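Transfer bench notebook, Evwood
Dec 11, 2023

Box 229 finally came up on the bench today, the Brullia quartet tapes, and I have been looking forward to it since August when the crates came in. Two reels, quarter inch, no track sheet, and a pencil note on the back of the box that says "second set, piano bad." (Piano isn't bad! More on that further down.)

Cleaned the heads on the Husar before anything else, then again after the first reel because the oxide was coming off a little on the guides. No squeal, no sticking, so I'm leaving the oven alone for now. If anybody wants to bake reel two after I'm done with it, please ask me first.

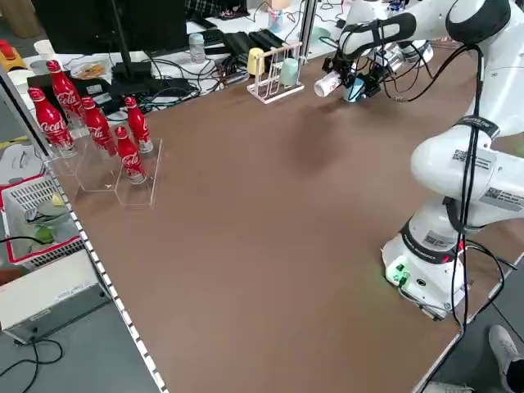
Ilse Pomeranz
Tape transfers and bench repair

Reel one runs 21 minutes and it's three tunes, the last one missing its ending. It starts mid-applause, somebody near the mic coughs, and then the bass comes in all by itself and walks for a good long while before the drummer bothers to join. Lovely. I played it through once without recording so I could get azimuth right, and I'm glad I did, as the top end was very dull on my first try. The cymbals woke up with a tiny turn of the screw. I went past the spot and came back to it by ear, then checked it in mono, where you hear it best.

Speed is the puzzle. At the marked speed the tenor sits a shade sharp of where any tenor player would want to be, and the piano is sharp with him, so it's the machine and not the band. There is hum on the quiet bits and I used that as my reference. Once I pulled the hum down to where it belongs, the ballad landed in D flat and everyone sounded more relaxed. I saved a flat transfer at the marked speed anyway, uncorrected, and that's the one to keep if you think my ears are wrong.

Splices: the old tape at the joins has dried out completely. Two let go on the first rewind. I stopped, took the whole reel off and redid every one by hand, which ate the morning. For the log, that was 20 splices on reel one, most of them in the leader and between tunes, but there's a nasty one right inside the tenor solo. Someone cut out a chorus, or part of one. You can hear the ride cymbal jump. I haven't tried to hide it and I'd rather we didn't.
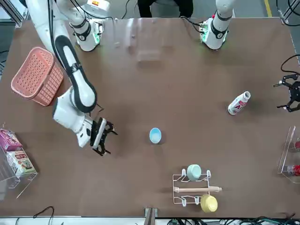

Bowl near the middle of the table, gripper open beside it.

Now, the piano. The pencil note had me expecting something horrible and out of tune. What we have is a perfectly decent upright (I think an upright, it has that boxy middle) that drops in level every time the tenor gets loud. So the piano mic was either sharing a channel or somebody was riding the fader and getting nervous. It comes right back up in the bass solo and the comping there is gorgeous, little two-note nudges way behind the beat. I left the levels alone in the flat file. In the listening copy I lifted those passages a bit, by hand, and it's much easier to follow what the left hand is up to.

Reel two I only sampled. Wound tails out, print-through on the first tune, and what sounds like a guest trumpet who isn't on the list Golau sent with the crates. I'll write and ask them. He quotes the tune from reel one in his second chorus, so it has to be the same night, or at least the same week with the same book.

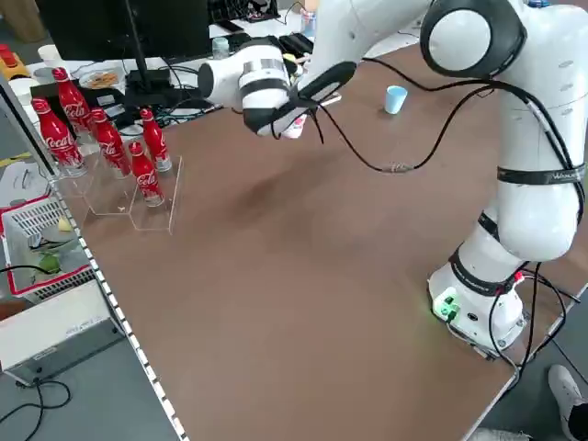 The listening copy needs another pass tomorrow before it goes to the shelf. I want to redo the fades, try a gentler cut on the low rumble (I took some of the bass drum with it, oops), and put a proper ID on both boxes. Our labels are too hard to spot from across the room. Black bands around white segments, the way that robot arm has them, read really well at a distance, so I'm going to run black tape around the white spine of every box that has a finished flat transfer. One band for flat, two for flat plus listening copy. Box 229 gets one for now.

Still to do: order splicing tape, we're down to the last roll. New pinch roller for the Husar, the old one has a shiny spot and I don't trust it with reel two. Listen to the last 10 seconds of reel one on headphones, there's a voice calling the next tune and I can't make out the title over the clapping.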